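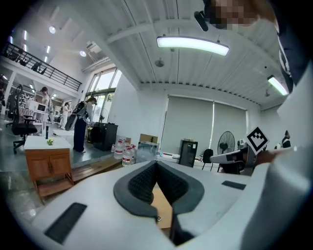

Begoña Montes keeps telling me to buy a bigger tray and be done with it, and she may well have a point, but I'd love some other ideas before I give in!

We share a big, bright upstairs-and-downstairs workroom in Jodcombe (white ribbed ceiling, railings along the upper level, chairs up there for anyone who wants a quiet sit-down). It's a lovely place to spend a day. The shelving along the back more or less looks after itself. My trouble is the table. It's pale wood with a nice curved edge and everyone puts things down on it, so by teatime it has collected pens, lids, the remote, a ball and whatever was in people's pockets. I clear it and the next morning it's all back.

What I want to know:

How do you give small shared things a home without covering the whole table in pots?
Is a lidded jar any good for bits, or do people stop bothering with the lid?
Where should a remote live if half the room uses it?

I've got 300 to spend for the whole room, and I'd like most of that to go on lamps.

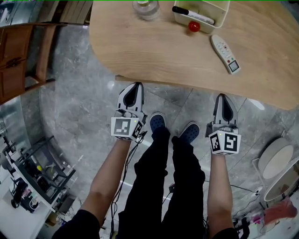 Photo: Anju Joshi

Please don't suggest a rule sheet. We had one in September and it ended up under the pens.

Posted by Anju Joshi
Viewed 466 times

Rhonda Bouchard

Oh, I love this sort of problem! We had the same thing with a long table at Bukance and it's so much nicer now.

Start by taking everything off and wiping it down. Then put back only what gets picked up every day. For us that was a pen, scissors and the remote, and all the rest went on a shelf. Keep the white tray you've got, by the way – a plain shallow one is perfect, as you can see at a glance what's in it. Mine has one pen and a tape measure and I'm strict about that. When a second pen turns up it goes in the drawer.

For the remote, I'd get it off the table completely. Stick-on hook tape on the back, the other half on the wall by the door at shoulder height, and write REMOTE on the wall piece so the gap looks wrong when it's missing. Clean the wall with a damp cloth first and let it dry overnight or the tape will drop off (ask me how I know). It took our lot a week or so to get used to it and now they put it back without thinking.

Jars are great for things you can see through the side, rubber bands, chalk, that kind of thing. A wide lid is easier than a narrow one. I wouldn't put keys in one, they make a dreadful racket.

The ball wants a bowl! Anything with a lip. Round things on a bare table will always end up on the floor, and then you're on your hands and knees under the chairs.

And do buy the lamps, they'll cheer you up far more than storage will.

Mitiku Wako

bigger tray

Amparo Espinoza

I agree with nearly all of what Rhonda said but I'd go the other way on the shelf. If it's at the back of the room people won't walk over with one pen lid. We put a little trolley beside the table instead, just below the table top, and you can sweep things straight into it with your arm – very satisfying at the end of the day! Ours came from the Tawfik shop and the wheels are a bit stiff on tiles, so try before you buy.

Felt pads under the tray are worth having too if the table marks easily.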